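The February table in 1108

By Teodor Enache

Our February lunch is on Thursday, at half past twelve, in room 1108 of the Tennant building. If you came last year you know already how it goes: everybody brings something, everybody takes something home, and in between we eat noodles and dumplings. If you did not come last year, please read this to the end. Several persons asked me the same questions in the elevator and I would like to answer them properly one time.

The room first. 1108 is the room with the big shiny wooden table, on the eleventh floor, at the end of the corridor past the mailboxes. The table is beautiful but it shows every ring from every wet glass. Last year we had a white mark from a hot pot lid, and Mojtaba Jalali rubbed it for two evenings with oil until it became only a pale cloud. So this year we use the brown cloth with the small dots at the side where people will eat. The cloth does not cover the complete table and it is not supposed to. The far side stays bare wood and is for gifts, cans, packets and everything that is cold and dry. Please keep it like this. Anything which comes out of a pan or a steamer goes on the cloth, and under it one of the cork mats from the cabinet.

The gift side works like this. You bring one thing, or more if you wish. It can be a box of sweets, a bag of snacks, something small for the desk, something for a child. It doesn't have to be wrapped, and a red bag is enough wrapping. The limit we agreed is 20 dollars, and please respect this limit also when you are in a generous mood, as the person who brings oranges should feel as good as the person who brings a tea set. Write your name on a paper if you want to be thanked. Some people prefer not to, and that is also fine.

If you bring drinks, put them to the left with the other cans. The big red bag with the handle is for the draw and it stays at the right. Small things can go inside the bag. Big boxes stay on the wood beside it, and we put a number on them with a sticker.

Now the chopsticks. I did not expect that this will be the longest part of my text. Last year we had chopsticks in their paper sleeves, one pair at each place, and it looked very nice for ten minutes. Then the sleeves were in the soup, under the chairs, and one was in the draw bag and was nearly given as a prize. This year we take the plain wooden ones, already out of the sleeve, standing in a cup on the cloth where every person can reach. When the cup gets low you fill it again from the package in the cabinet. We have a package of 300, bought through Poladura together with the napkins, so we will not run out before summer, and I think also not before the summer after.
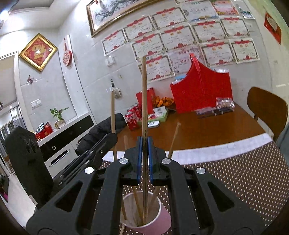
Yufang Su asks that the eating ends go down into the cup and the thick ends go up, so that you touch only the part where the hand will be anyway. In her family it was always done so, and a cup filled the other way around was emptied on the table and filled again by whoever made the mistake. She also wants me to print that in a cup is fine, in a bowl of rice is not. Please don't leave your chopsticks standing in the rice when you go to get a drink. Lay them flat across the bowl or on the napkin. For many people at the table the standing ones belong to a funeral and they are not happy to look at it during lunch.

Thank you, Yufang. I have to confess that I did it wrong at the first lunch I attended, and an older gentleman leaned over and laid them down for me without saying a word. I understood only one year later what he did.

To the same subject I received also a note from Aisyah Lubis. She would like forks. There will be forks. They are in the second drawer, not in the cup, and it is no shame to take one. She would like spoons too, the deep ones, for the soup, and she promises to bring six from her own kitchen with a piece of blue tape on the handle. If you find on Friday morning a spoon with blue tape in your lunch box, you know to whom it goes.

What we eat

Veronica Jitaru makes the dumplings again, cabbage and mushroom. The second filling is chicken. They will be on separate plates and the plates will have a card. There are no peanuts in either of them. If you bring a dish with peanuts, sesame or shellfish, write it on a card please, large enough to be read from a standing position. The blank cards and the pen are on the windowsill.

Noodles come from Plinero, two trays, one with egg and one without. They deliver downstairs and not to the door, so I need two strong people at ten past twelve in the lobby. Last time the trays arrived a little early and waited on the radiator, and the noodles on the bottom became quite crunchy. A few guests liked them better so.

From you we would like:

Fruit which can be eaten with the hands. Mandarins, grapes, cut pear.
One or two green salads. Please with the dressing separate.
Something sweet, but small. We had three large cakes last year and I took cake home on the bus.
Rice is already promised by Mojtaba, who brings also his cooker. Please do not plug in a second cooker at the same outlet, the fuse does not like it.

The packets of snacks on the gift side are not part of the lunch, even when they look open to discussion. They are for the draw. Children will be told this at the door, and adults too.

How the draw works

Everybody who comes takes a number from the bowl at the entrance. You don't need to have brought a gift to take a number. We had a long conversation about this in the corridor and the result is the friendly one. After the tea, somebody with a loud voice reads the numbers, and you come to the table and choose from what is there. You can look, you can lift a box to feel how heavy it is, but you cannot open before you choose. When you chose, the thing is yours and you may exchange with another person if both of you agree.

Small electrical things were popular last year, chargers and lamps and such. If you give one of these, please test it at home, and put the cable in the same box. I received a very elegant desk lamp without a plug and I still have it.

The company Osine from the ninth floor sent us a message that they would like to join with up to 20 people. I answered yes, with pleasure. It means that we need more chairs than 1108 has. If your office can lend chairs for two hours, write your room number on the back with a piece of masking tape and bring them before noon. Folding chairs are best. Chairs with wheels are not so good on this floor, they travel while you eat.

Setting the table

I will be in the room from ten o'clock, and everyone who has a free half hour is welcome. There is not so much to do, but it goes faster with several hands, and it is the part of the day I like the most. The cloth goes on first and must be pulled straight at the corners. Then the white paper runner, which marks for us where the eating side stops and the gift side begins. It does not lie completely straight on a table like this, and I stopped trying. After that the cups with the chopsticks. Do not fill the cups too much. When a light cup is packed with sticks it falls at the first elbow, and then you have them all on the floor and must throw them away. A few in each cup is enough, and it's easier to take them out. 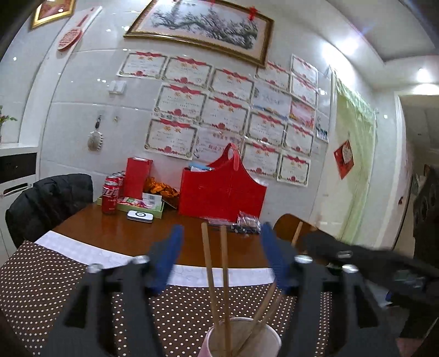 Place the cups a hand's width from the border of the table, not directly at the border. Sleeves catch them. The napkins go next to them, under something heavy, if the window is open. Plates we stack at the short end, so the line moves in one direction and nobody has to cross with soup.

The gifts come last. If yours is flat or small, place it in front, and the tall boxes behind, so the people who choose late can still see what is left. Mr. or Mrs. Anonymous who last year put a jar of honey behind the curtain: we found it in August. It was very good.

Cleaning up

I ask for this every year and every year the same four people stay, so I will ask it more exactly. The lunch ends at two. The room is reserved by another group at three. In this hour we must wash the bowls, wipe the wood with a cloth which is damp and not wet, shake the dotted tablecloth (over the bathtub in the service room please, not out of the window, the ninth floor wrote to us), return the chairs and carry down the trash. Used chopsticks go in the brown bin. The unused ones go back to the package, but only if nobody touched them. If you are in doubt, brown bin.

Cans go in the crate by the door. Empty them first. The ones which are still closed can go in the refrigerator on the left shelf and are for everybody.

The tablecloth goes home with Veronica for washing. She asks that you don't try to treat soy sauce stains with salt, hot water, lemon or any other method from the internet. Leave the stain alone and tell her where it is.

If you want to bring a dish, help in the lobby or lend chairs, please put your name on the sheet at the door of 1108 until Wednesday evening. If the sheet is full, write on the back of it. Guests are welcome, also children, also the new colleagues who did not receive this newsletter yet, so please tell them.

Questions: knock at 1108 or leave a note in our mailbox | © Tennant Building Neighbors' Newsletter | Back to top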